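How to Bleed a Radiator

A radiator that is warm at the bottom and cool at the top usually has air trapped in it. Letting the air out takes a few minutes per radiator.

You will need a radiator key, a rag and a small bowl. Keys are sold at any hardware store. If yours is lost, check the size of the valve before buying another.

Turn the heating off and wait for the radiators to cool. In a house with 3 floors, start on the lowest one and work up.
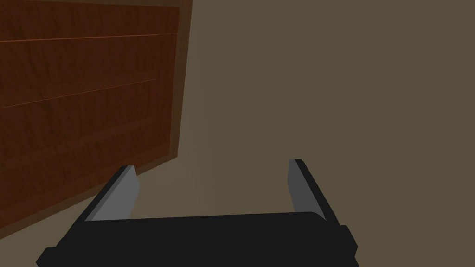
Arūnas Rimkutė

Hold the rag under the bleed valve, which is near the top at one end. Fit the key and turn it counterclockwise a quarter turn. You should hear a hiss. Don't take the screw all the way out.

When the hiss stops and water comes in a steady trickle, close the valve. Snug is enough. Overtightening damages the brass seat.

Go to the next radiator and do the same. Wipe up drips right away, especially on painted walls, where the water leaves dark stains.

Check the pressure gauge on the boiler afterward. If it has dropped below the range in your manual, top up the system through the fill valve, then turn the heating back on.

September is a good month for this, before the heating is needed every day. If the same radiator fills with air again within a week or two, call a heating technician.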